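Subject: Re: [home-robots] Can they clear a table yet?
From: Amirul Manurung
Date: 15 November 2019

Bergþóra Vídalín wrote:
> The Stemex people told us in May that table clearing was solved.
> We ran 147 tries with the Zeltow arm and I would not call it that.
> Plates were fine. Cups went wrong far too often. Has anyone
> on the list done better with soft finger pads?

Better, yes, but not by much. We switched to padded fingers for cups and mugs and got 46 clean pickups in a row before the first drop. Then we turned the cups so the handle faced a different way and the numbers fell apart. The grip itself holds up well. Choosing where to grip is the weak part, and a person does that without thinking.

Speed is the other problem. Clearing a table set for 2 takes our arm 9 minutes. I can do it in less than one, and I wipe it down too.

Dark, shiny tabletops also give us trouble. The depth readings jump around wherever light reflects off the surface. An orange cup with a round, flat handle, close to the back of a table like this one, is a fair sample of the job:

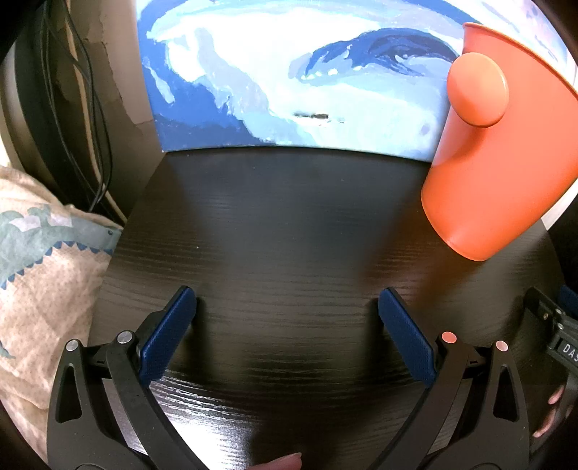 Mussa wrote to me off list that cups are the wrong place to start, and that laundry sorting would pay off sooner because a dropped sock costs nothing. I see the point, but the folks at Drernstead want dishes, so we are staying with dishes for now.

Bergþóra, which way were your handles facing? If you kept a log, please send it.

Amirul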